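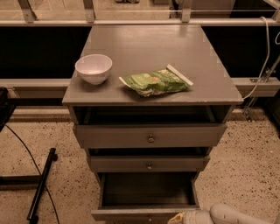

Gray nightstand with the white bowl and a green snack bag on top.

27/12/2022 — Honik set workshop, talk show build

Back in after the break and so happy to be at it again! The Todcombe evening show wants its new interview set standing by the time they start rehearsing, and Nnamdi Osagie sent over the revised floor plan last night. He has moved the host's chair 40 cm toward the audience, and I love it. The guests no longer have to twist to talk to him (the old pilot from September was full of people rubbing their necks), and the side camera gets a clean line to everybody on the couch.

Spent the morning on the back wall. The fake brick panels from Mememholm are lighter than the ones we had, so two people can swing one into place without a ladder party. First coat was too orange under the key lights. Went over one panel with a thin brown wash, wiped it back with a rag, and wow — it reads as proper old brick from the front row. Wash was one part paint to six parts water. Do NOT go thicker, I tried that on an offcut and it looked like gravy.

Sound test after lunch. Clapped my way around the floor like an idiot and there is still a slap coming off the window flat, stage left. Rokeya thinks heavy drapes will kill it. I'd like to try felt on the back of the flat first, so we keep the city view clear. We agreed to do the felt, listen again, and hang drapes only if it's still ringing.

Lights: the 300 watt lamps over the couch are plenty. We had 400 up there and the host's forehead was a beacon. Swapped all of them, then sat in each guest spot while Rokeya looked at the monitor. Middle seat is a bit dark on the left cheek. Need a small fill, maybe clipped behind the bookcase. The bookcase itself is gorgeous, by the way, all odd heights, and Rokeya filled it with yard sale books sorted by how faded the spines are. I could look at it all day.

Budget so far: 3,721 spent, brick panels included, rug not included. The Sarkar rug (Rokeya's aunt's shop, hence the name) comes on loan, so we only pay for cleaning. Must keep coffee off it.

Still to do:
felt on window flat, then clap test again
fill light for middle seat
brown wash on the remaining brick panels
castors on the couch riser, the squeaky one is back left
ask Nnamdi if the band corner stays where it is or moves with the chair

If the band moves I have to recut the riser, so I'm leaving that plywood alone until he answers.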